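Niltside Evening Classes: Home Organizing, Handout 2
The Desk and Its Drawer
Notes by Milagros Umali

Okay, last time we did closets and I went way over, so I'm writing this one out in full and you can skip the note-taking. Desks are my favorite thing to teach! They're small, you can finish one in an evening, and you use the thing again the next morning.

Start with the drawer

I know, everybody wants to start on top (that's the part your mother-in-law sees). Start with the drawer anyway. Pull it out as far as it goes and take out everything, including the gritty stuff in the corners. Don't sort yet. If you sort while you empty, you'll be reading old birthday cards at midnight – I speak from experience.

Put a basket on the floor right beside the desk. Wire mesh is good, you can see what's down in there. Snacks, bottles, anything you can't place in two seconds goes in the basket for now.

What you're aiming for at the halfway point is a drawer with nothing in it and a top with only a few things left to decide on, like the bowl, the little green can and the dark blue package on this desk. 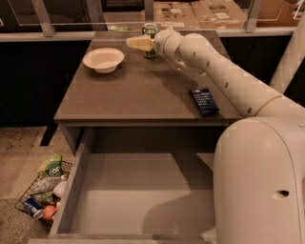
Deciding what stays on top

My rule is that a thing earns a spot on the desk if you reach for it every day. A bowl can be a great catchall for keys and clips, but only one bowl, please. Trinity Pennington brought up cans and packets in class, and she's right that food creeps in. Pick a kitchen shelf for it and walk it over there before you go on.

Putting things back

Wipe the drawer first. Heavy things go toward the back, pens and scissors up front where your hand lands. Leave a bit of bare drawer showing, even if it feels wasteful, you'll fill it by June.

The basket comes last. Go through it the same night, sitting on the floor if you like (I do, with tea).

For next time

Do one desk or one kitchen drawer at home and write down the three things you argued with yourself about the longest. We'll start with those.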